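Hemosby Word Lists

Hemosby is a set of word lists for people who make crosswords, and I love working on it! It began as one long file called Flundov, full of short answers I kept reaching for whenever a corner wouldn't close. Now it holds 346 theme sets and a big general list, all in plain text.

What's in the folder

salinas.txt — the general list, one answer per line, scored from 2 to 97
arnon.txt — river and place names, kept apart so you can leave them out
themes/ — one file per theme set, longest answers first

Scores are my own taste. Anything under 18 is a word I'd only use in real trouble, so please change them to suit your ear.

Solving on paper

Print your grid and try it cold before you share it. Bad crossings jump out on paper in a way they never do on a screen, and it's fun.
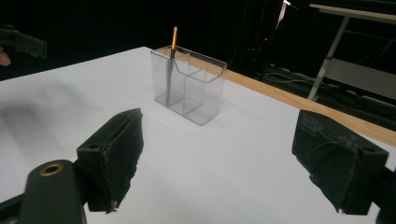

Known gaps

Newer slang is thin, and a few plurals are missing from the theme files. New words are very welcome — send them in lowercase with no spaces.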